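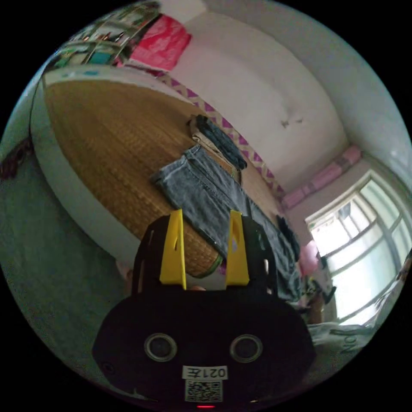
So is Brallorport still worth it in September with half the park closed? For two days, yes. For the 12 we originally had planned, no way.

Quick post, typing this on the train so forgive the mess.

Went the week after school started back up. Crowds were nothing. Walked onto Tokarz (the big wooden coaster, for anyone new here) at opening and rode it three times before my stomach said stop. The longest line all day was for pierogi.

What's closed right now:

- The log flume. Drained, fenced, a crane parked next to it. Sign says spring.
- The upper carousel deck. Lower one runs fine.
- Both food stands by the lake. Annoying, that's where the good lemonade was.
- The mini train, but only on weekdays. Check the board at the gate, the website was wrong both days.

Heteo is OPEN. I know there were rumors it wouldn't make it this season. It's the dark ride that took over the old haunted mill building, and they kept the creaky entrance doors which made me stupidly happy. Eight people to a boat, goes pretty slow, then that one drop in the dark. Music is too loud in the second room. Still went again right after. The smell from the old mill is gone though and I kinda miss it.

Tickets. Gate price went up again. The evening ticket is the one to get, starts at 4 and you get everything except the morning shows, which, fine. Parking now takes cards, finaly. Lockers still want coins so bring coins.

Hotel: stayed at the Polex, the one across the bridge. Plain rooms, good shower, breakfast starts at 7 and the rolls are gone by 8. Set an alarm. You can hear the coaster from the third floor until closing time, which I liked and my sister did not.

Sławomir Nowicki asked in the comments last time if the park map still shows the 2,000 seat arena. It does! Still no arena. Just grass and a few benches. Sławomir, I looked for a sign about it like you asked and couldn't find one. The guy at the info desk said "maybe next year" and went back to stamping hands.

Stuff I'd do different: skip the lunch buffet, bring a real jacket (the lake wind is no joke after dark), ride Tokarz in the back row at night at least once. Front row is fine but teh back is where it gets mean.

Oh and the gift shop has the old enamel pins again, the ones with the owl. Bought two. Should of bought more.

Flume update when I get one. My stop's next, gotta go.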